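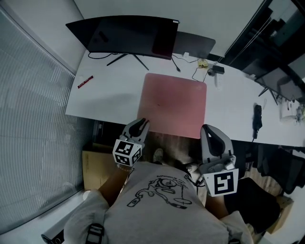
Figure 4.1 Working with two hand-held grippers at a desk. The left one carries a cube with marker patterns, the right one a flat marker plate.

Chapter 4
When the Record Is Wrong

Most accounts of robot accidents begin with the robot. The arm moved too fast, the gripper closed too hard, the emergency stop was out of reach. Chapters 2 and 3 dealt with faults of that sort, and they have one comfort in common: the broken thing can be found and looked at. In the fault that opens this chapter, every part on the robot passed inspection, and the robot still drove its gripper into the edge of a bench.

The robot stood in the kitting room at Fliltstead. It had been set up by Donolik to pick small flat goods off a table and lay them in trays, and it had learned the job from recordings of people doing it with grippers held in their hands. One morning in May it reached for a part near the front of the bench and came in low. The finger pads struck the bench edge, the wrist twisted, and a bracket snapped. A technician had been leaning over the same spot shortly before. She was not hurt. The first report called the event "an isolated operator setup error" and recommended a warning label.

You should be suspicious of any report that ends in a label. Ask what the label would have prevented. The operator had followed the setup sheet line by line, and the sheet was correct. The bench was at the right height. Had the label been in place that morning, the arm would have hit the bench just the same.

Charito Layug, who was asked to write the second report, started from the recordings. There were 271 of them. In nearly 200, the right-hand gripper had been logged as sitting higher above the table than it really was. The error was small, about the thickness of a pencil, and the playback software drew a smooth path through it. The recordings looked fine on screen. They had been checked on screen, too, by people who knew the work well, and passed.

4.1 Where the position comes from

A hand-held gripper has no joints bolted to a floor, so its position has to be worked out from something else. In the Fliltstead recordings it came from printed marker patterns fixed to each tool and read by a camera. The software, Sevine, was told how far each pattern sat from the fingertips. Everything after that depended on those distances being right.

They were right for the left tool. The plate on the right tool had been swapped for one on a taller mount, and the old distance was left in the settings file. Sevine had no way to know. It found the pattern, took off the wrong distance, and wrote down a height with three decimal places. Readers tend to trust decimal places. The file showed how finely the number had been stored, and that tells you nothing about whether the number was true.

The left and right tools need not carry the same kind of marker, as Figure 4.1 shows, and a check made on one says very little about the other. At Fliltstead, only the left had been checked against a height block.

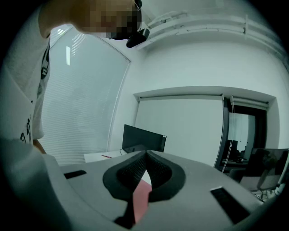

Figure 4.2 The finger pads from the gripper's own camera, with a pink object at the pads. The straight lines of the room bend strongly toward the edges of the view.

4.2 Could someone have seen it?

The usual reply is that the video would have given the error away. The first report leans on this idea and blames the reviewers for missing it. Look at Figure 4.2 before you agree. A wide view close to the pads shows a great deal of the room, but try to judge from it how high the pads are above the desk. Try to do it to within the thickness of a pencil. Then imagine doing it all afternoon.

Blaming the reviewers also skips a plain question: what were they asked to look for? The review form had a box for dropped parts and a box for blocked views. It had no box for height. People found what the form asked about.

4.3 What the second report did not settle

Layug's report, dated 7/11/26, is better than the first, and it has been widely passed around as the full story. It should be read with the same care. It shows that the height error was present in the recordings. It does not show that the error alone brought the arm down onto the bench. Goossens, the firm that supplied the wrist, had changed a stiffness setting the week before, and the arm was never run again with the old value. The report gives that change 11 lines and moves on.

Its main advice is to touch both tools to a block of known height at the start of every session and log the result. That is cheap and sensible. Whether it would have saved the bracket is still open, and the rest of this chapter works through the evidence on each side, beginning with the settings file itself and the question of who was allowed to change it.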